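Notebook, May - tote handling kit from Ilitz, on trial

Second day with the kit. Fingers closed, parked low at the steel side guard, blue crates on the lanes behind. I wrote down this pose as home. 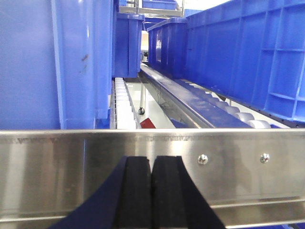
Rack side

Four blue bins on the lower roller shelf, the nearest one empty. 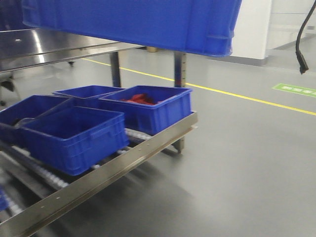
Photo: Flor Chambi

Next I tried the approach to a blue wall, one finger on each side, white rollers at the left. 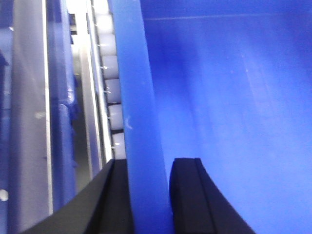

Stöcker wrote back that the pads are sold only in sets of 8, and we should ask for the price before we decide.

Same approach at a large tote, fingers above the raised wall.

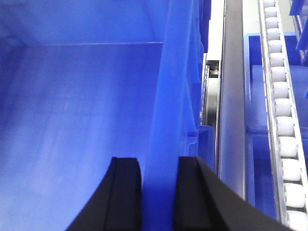 Flor thinks the rental at 53 per day is too much for 2 fingers and a manual - she would rather wait for the Eltness offer. I will ask them tomorrow.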